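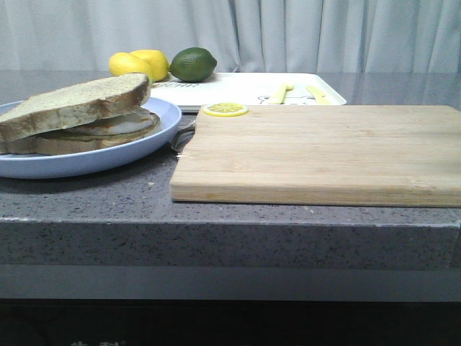 The Long Way to Wumstead

Four friends, 400 kilometers and one very stubborn hill

November 2019

The first thing Philomena Agbenyega told me about riding a bicycle all night was to bring a second pair of socks, and the second thing was to put them somewhere I could reach without getting off the bike. I wrote both of these down. Then I packed the socks at the very bottom of my saddlebag, under the spare tube and the rain jacket and a paperback novel (a paperback novel! what was I thinking?), and I'd be well into the dark before I understood what she'd been getting at.

We were standing outside Mamadik, the bike shop where the Menley Loop begins and ends, and it was that hour before dawn when everyone talks a little too softly. The Loop is 400 kilometers long. It goes out from Menley along the river, climbs over the back of the county, drops down into Wumstead, and then comes home by a different road that everybody swears is easier. It isn't a race. There are no numbers to pin on and no prizes, and if you finish you get a stamp in a little brown card and whatever soup is left. I had been hearing about it for years from Philomena, who lives down the street from me and has done it so many times she's stopped bringing the map, and this fall I finally ran out of excuses.

I should say what kind of rider I am, so you know who's talking. I ride to work when the weather is kind. I've done a couple of charity rides, the sort with bananas at every crossroads. I own a perfectly decent steel touring bike that I bought secondhand and have never once gotten completely clean. What I'm not is somebody who had ever seen the sun go down and come back up from the same saddle, and I wanted to know what it was like before my knees made the decision for me.

Philomena had put together our little group. There was Ebenezer Fiadzo, a retired surveyor, who rides with his cuffs rolled and a brass bell so loud that cows look up. There was Emiliano Magaña, the youngest of us by a good stretch, who used to race and who told me very cheerfully that he'd quit because he got tired of looking at other people's back wheels. And there was me, at the back, looking at everybody's back wheels.

Out along the river

The first few hours were so pleasant that I started composing this article in my head, and it was a much more boastful article than the one you're reading. The river road is flat and the mist was coming off the water, and we fell into a kind of easy shuffle, two by two, swapping partners whenever somebody got talked out. Ebenezer told me how the road had been moved after a flood, and pointed to the line of trees where it used to run. Emiliano showed me how to hold my hands so they wouldn't go numb, which I'd assumed was simply the price of admission.

There's a pace to this kind of riding that I'd never come across before. On a charity ride everyone goes off like a shaken soda and then pays for it after lunch. Here the rule is that if you can't chat, you're going too fast, and Philomena enforces it. Twice I got excited on a little downhill and went scooting off the front, and both times I heard her call my name in exactly the voice my mother used when I was near the cookie jar.

The brown card has to be signed at stops along the way, and the people who sign it are half the charm of the thing. At the feed store a man came out in slippers to do ours. At the ferry landing there was a woman with a thermos and a dog, and the dog had to be admired before the pen came out. I asked her how long she'd been doing it and she said she couldn't recall ever agreeing to start.

The bike that Amoah built

I want to stop and say something about Philomena's bicycle, because I spent a great deal of the day next to it. It's a dark green Amoah, made in a one-room workshop on the Menley side of the bridge, and it's older than Emiliano. The paint has worn through on the top tube where her knee brushes it. She's replaced nearly everything else on it - wheels, chain, saddle, the lot - but the frame has gone around the Loop every year she has.

She told me she ordered it with the first real money she ever saved, and that when she went in to be measured she was asked to bring her ordinary shoes as well as her riding ones, so it would be a bike she could take to the store. She still takes it to the store. I've seen it leaning outside the bakery with a loaf strapped on the rack, and before this ride I'd always thought of it as just her errand bike, which embarrasses me a little now.

People who ride long distances have strong feelings about equipment, and I'd expected to be laughed at for mine. I wasn't. Ebenezer spent a rest stop moving my saddle forward by the width of a pencil, and the ache I'd had in my lower back since breakfast packed up and left. I'd been riding that bike wrong for as long as I'd owned it.

The hill

Every good route has one bad thing in it. On the Menley Loop it's the ridge road, which tops out at 1,664 feet, and I know that figure because it's painted on a board at the summit, right where you'd collapse. That may not sound like much if you live near real mountains. But you come to it late in the afternoon with a lot of road in your legs, and it doesn't go up evenly. It goes up, thinks about it, goes down just enough to take back what you've earned, and then goes up again in earnest.

Emiliano floated away from us on the first bend. Ebenezer dropped into a gear so small his feet were a blur, rang his bell once for courage, and stayed at precisely the same speed from bottom to top. I walked. I'd like to tell you I walked only the steep part, but I was walking before the steep part and I was walking after it, and Philomena rode in slow wobbly curves beside me, telling me a long story about her cousin's wedding so that I'd have something to be annoyed at besides the road. The story had a missing cake in it and two separate fistfights. I've asked her since whether it was true and she won't say.

At the top the wind had gone around to the north and the lights of Wumstead were just coming on below us. I put on everything I had with me. I would have put on the paperback if I could've found a way to wear it.

Soup, and then the dark

The stop at Wumstead is in the back of a bakery owned by Firdevs Güler, who leaves the ovens going low so the room stays warm. She has fed riders on the Loop for as long as Philomena has been coming through, and she has opinions about them. She doesn't like it when people eat standing up. "You rode all this way to stand in my kitchen like a coat rack?" she said to Emiliano, and he sat down at once.

There was lentil soup with a lot of lemon in it, and flatbread, and a tray of something with walnuts that I had more of than was polite. Riders came and went. Some put their heads on the table and slept, with their helmets still on, and Firdevs stepped around them with the coffee pot. I met Obed Essien there, who had come over the ridge by himself well ahead of us and had been sitting by the oven ever since, trying to talk himself into leaving. He asked if he could ride back with our bunch. He had a very good headlight, and I'd have adopted him on the spot.

I had dreaded the night, and I want to be fair to it. For the first stretch out of Wumstead I was cold and frightened and my feet were soaked from a ford none of us had seen in time, and that was when I had to empty my whole saddlebag onto the shoulder to get at those socks. Nobody complained. They stood around me holding lights while I hopped on one leg.

But after that something settled. You can't see the hills at night, so you don't worry about them. You see a little pool of road and somebody's red taillight, and you hear chains, and now and then an owl, and Ebenezer humming hymns a shade flat. We didn't talk much. At some point Obed started to drift toward the ditch and Emiliano began quizzing him on old song lyrics to keep him awake, and before long all of us were singing, badly, past dark farmhouses where people were sensibly in bed. If one of those was your house, I'm sorry about the second verse.

I don't remember the road home being easier. I remember a gas station with a hand dryer, and how good it felt to hold my gloves under it. I remember the sky going gray behind the water tower and thinking it was a town on fire, and then thinking, oh, it's morning, it does that.

Back in Menley

There were 4 signatures missing from my card when we rolled up to Mamadik, and for a bad moment I thought I'd have to go around again. I'd been handing it over folded, and people had been signing the back. They stamped it anyway. I got my soup, which was split pea, and I fell asleep on a stack of tire boxes with the spoon in my hand.

I was sore for days, in places I hadn't known were involved in bicycling. My neighbor on the other side, who had watched me carry my bike up the porch steps one at a time, asked if I'd been in an accident. Philomena came by that evening on the green Amoah with bread from the bakery and a jar of the ointment she uses, and she sat at my kitchen table and asked what I'd do differently.

I said socks on top. She said good, and told me there was a shorter ride in the spring, out past the ferry landing, with just one hill in it and hardly any fords. She'd already put my name down.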